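Tidying Up, Slowly

Household chores are the oldest promise in robotics and still among the least kept. Annapurna Pinto visits a two-armed test bench to see how far the work has got.

23/05/2019

The task sheet fits on a single side of A4. Two wooden cubes are on a table beside a basket. Put the cubes in the basket. A child of two can do it, and will usually do it again in reverse. At the Flustness laboratory, where a small group studies tidying and sorting, it is the first item on a list that ends with emptying a dishwasher.

Joar Lindholm, who runs the bench, describes the cubes as a calibration exercise. They are rigid, they have flat faces, they do not roll, and a vision system can separate green from blue without much effort. If the arms cannot manage cubes, there is no point in moving on to socks.

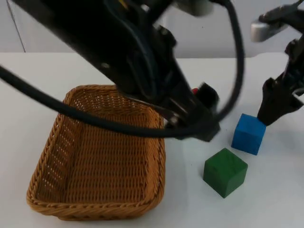 The right arm's finger meets the corner of the blue cube. The basket is still empty.

Two things make even this job awkward. The first is contact. A gripper closing on a cube has to arrive with its fingers either side of two opposite faces. If one finger touches early, on a corner or a top edge, the cube turns, and the position the software worked out a moment ago is no longer correct. People deal with this without noticing, by feel, and correct in mid-movement. Most arms in this price range have no sense of touch worth the name. They infer contact from motor current, which is noisy and late.

The second is the basket. A wicker rim has some give, and a basket with nothing in it weighs very little. An arm that brushes the rim on the way over will shift it. Lindholm's group therefore finds the basket again before every release, which adds to the cycle time but removes the commonest cause of cubes left on the table.

In the series of trials that closed this spring, the bench completed 3,228 attempts at the cube task. The group has published the success figures only by type of failure. The largest class was the early touch described above. The next was the poor release, in which the cube stays with one finger as the gripper opens and comes down on the rim. Dropped cubes were rare. The median time for a successful pair was 51 seconds.

Margit Brekke, who came to the project from a packaging line at Kemix, regards that time as the more interesting result. On a line, she says, a part arrives in the same place, facing the same way, and the machine need hardly look at it. At home nothing has been put in place for the machine's benefit. A good half of each cycle at Flustness is spent looking.

The looking is done in two stages. A fixed camera gives the general layout of the table, and a camera at the wrist supplies the close view in the last part of the approach. The wrist camera is needed because the arm hides the work from almost everywhere else. It has faults of its own. At short range an object overfills the view, and the software must decide where a thing is from one edge and a portion of a face.

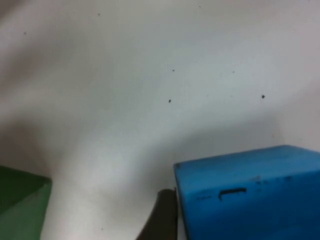

Seen from the wrist, with a finger close to the side of a blue box and a corner of something green at the left.

Small dark specks on a white ground are a further nuisance. An early version of the detector reported them as objects, and Asger Eyvindsson, who wrote it, set a minimum size. That cured the specks but would also have excluded a shirt button or a lentil, both of which appear further down the list. The threshold now varies with the task, and he does not consider the matter settled.
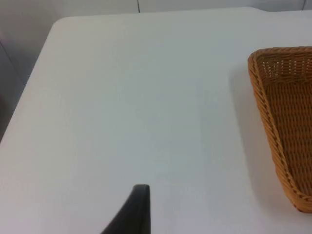
Price is the other obstacle, and it has moved less than the software. Arvid Forsberg of Engebretsen, which makes joints and drives for light arms, puts the difficulty down to reach. Each extra length of arm calls for a stiffer link and a larger motor at the shoulder, and the cost rises faster than the distance. A kitchen worktop is worse than a bench in this respect. Even a plain white table can leave a long bare stretch between the finger and the basket, and all of it must be crossed with a load held at the far end. Forsberg's present joint will carry a cube over that sort of distance all day. A full saucepan is beyond it.

Shop-floor work is nearer. Mundness, a supplier of hardware to the building trade, has 5 light arms sorting returned stock into trays, from a catalogue limited to 106 items chosen for being stiff and dry. Anything else goes to a person at the end of the bench. The firm will review the arrangement in June and expects to lengthen the catalogue slightly.

At Flustness the next item on the sheet is a folded tea towel, to be placed in the same basket without unfolding it. Lindholm has set aside the summer for it.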